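Gripper Comparison Working Group
Minutes, Tuesday session

Present: Dymphna Mac Mathúna (chair), Niamh Dunne (minutes), two from Mullero, one from Costello by phone.
Apologies: Prindow.

1. Minutes of the September meeting
Approved with one correction. The jaw opening under item 4 should read 53 mm.

2. Finger pads
Mullero has two pad sets under comparison, the textured blue and the smooth gray. Wear on the smooth set was judged too high to continue. The textured set stays as the baseline. Dymphna asked that pad screws be checked for torque at the start of each session and the check written in the log. Agreed.

3. Hand-held grippers, small items 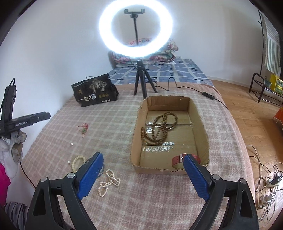 Niamh reported on the small-item trials with the hand-held units. The log holds 1,050 attempts, of which 47 were set aside for missing timestamps. Failures are concentrated in flexible items. Bead strands lying in loops, such as the cream pearl ones on the checked blanket, give the pads no single grasp point, and the wooden strands piled in the cardboard tray are harder again. Costello asked whether the soft surface affects approach height. Niamh said the height offset had been set on a hard table and should be measured again on bedding. Glare on the tray floor from the ring light was also raised. Dymphna wants exposure locked and the lamp level recorded before any further comparison between cameras. Costello preferred a matte liner in the tray. Both to be tried, separately.

4. Controller
The Trurker controller dropped its connection 3 times during the bench run. Mullero suspects the USB hub. The older controller showed no drops on the same cable. No decision on replacement until the hub has been swapped and the run repeated.

5. Actions
Niamh: remeasure height offset on a soft surface; circulate failure list by item type.
Mullero: swap hub, repeat bench run with both controllers.
Costello: supply matte liner.
Dymphna: draft lamp and exposure settings; ask Prindow for the wrist camera mount drawings.

6. Any other business
Log sheet to get a separate column for dropped items and slipped items. Meeting closed at 4:20 p.m.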